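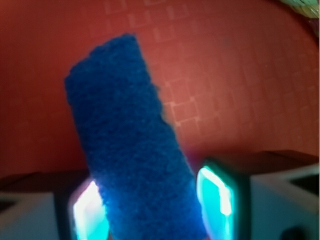 Can the lit-pad fingers and the plain rubber fingers be compared on the same arm without setting the arm up again each time?

The arm calibration stays as it is when you change fingers. What has to be redone is the finger zero and the wrist camera exposure, and both are covered in this section.

Section 4: Comparing finger sets

Read Section 3 before you start. It covers mounting the gripper body, the wrist camera and the cable run, and the steps below assume all of that is finished. The notes on soft objects were written by Reda Kettani after the Skollow trials. The camera notes are by Esther Bakilana.

4.1 What you need

Gripper body with the Fesham finger set (lit pads) fitted
Grunex finger set (plain rubber pads)
Hex key from the gripper case
Lint-free cloth
Test objects, at least one of them soft
A mat or other non-slip work surface
Sequeira controller, with the comparison page enabled

A soft block with a fuzzy surface is a good first object. Felt and sponge both show up differences between finger sets that a hard block will hide. Keep a hard block ready as well for step 9 of 4.3.

4.2 Setting the wrist camera

The camera should see both fingertips and the space between them. The tops of the gripper housing will show in the lower corners of the picture, and they can be left there.

1. Turn the pad lights on and let them run for 2 minutes.

2. Open the live view on the controller and set exposure to Manual.

3. Bring the exposure down until you can make out the dark rim of each pad clearly. The inside of the pad may still look white along part of its length. In the picture at the start of this section, both pads run to white in places while their rims and the block between them can still be seen. That is good enough for judging position. It is too bright if you want to read anything from the pad surface itself.

4. Switch white balance to Fixed. With a red or orange mat and cyan pads, automatic white balance keeps drifting as the fingers open and close.

5. Check the focus on the fingertips. The mat behind may stay soft.

6. Save the settings under a name that includes the finger set. The controller does not add it for you.

Note: Colored light from the pads falls on whatever is held. A blue object will look brighter near the pads than it does higher up. If you are sorting by color, take the color reading before the fingers close, or from the part of the object farthest from the pads.

Note: A printed grid on the mat helps when you line up the camera. Do not use it to measure how far an object has moved. A soft mat bows, and the squares bow with it.

4.3 Running the comparison

1. Home the arm and open the gripper fully.

2. On the comparison page, choose New Set and enter the finger type.

3. Run Zero Fingers with nothing between the pads. Wait for the tone.

4. Place the soft object on the mat so that its longer sides face the pads.

5. Set closing force to 10 percent and close the gripper.

6. Look at the live view. Both pads should face the sides of the object. A block that leans a little is fine, but write it down, as it changes how much of each pad is in use. If only one pad is touching, open the gripper, move the object and close again.

7. Lift the object clear of the mat and hold it for 30 seconds.

8. Lower it, open the gripper and press Save Run. Repeat steps 4 to 8 until you have the number of runs you want. Use the same number for each finger set.

9. Do the same with the hard block. Keep the force setting where it is for the first run, then raise it one step at a time if the block slips.

10. Change the fingers (see 4.4), load the matching camera settings and start again from step 1.

Caution: Do not raise the closing force on a soft object to cure a slip until you have cleaned the pads. Fibers from felt and terry stick to the pad surface and cause slips of their own. Wipe both pads between objects with the dry cloth. Do not use alcohol on lit pads.

Caution: Keep hands out from between the fingers whenever the controller shows Ready. The pads are soft but the rims behind them are not.

4.4 Changing the fingers

1. Open the gripper fully and switch off the pad lights.

2. Press Hold on the controller. The arm stays where it is and the gripper motor is released.

3. Unplug the pad light lead from each finger. Pull on the connector, never on the lead.

4. Loosen the 2 screws at the base of each finger and slide the finger straight up out of the housing.

5. Check the recess for lint and wipe it out.

6. Slide in the new fingers until they seat, then tighten the screws evenly.

7. Reconnect the light leads if the new set has them. If it does not, cap the leads and clip them back against the housing, away from the camera.

8. Release Hold and run Zero Fingers.

If Zero Fingers fails after a change, one finger is usually sitting slightly high. Take it out and seat it again before trying anything else.

4.5 Reading the results

The comparison page lists each run with its closing force, final finger gap and slip count. For soft objects, look at the gap first. A set that holds with a wider gap is squeezing the object less. Slip counts on fuzzy material are noisy – the fibers shift under the pad even when the object stays put – so check any high count against the recorded video before you mark the run as failed.

Runs made with different exposure settings can be compared for force and gap. They should not be compared for slip, which the controller works out partly from the camera.

To export a set, select it and press Send. Video is left out unless you tick Include Video. Exporting does not remove anything from the controller, and old sets have to be deleted by hand from the Storage page (Section 7).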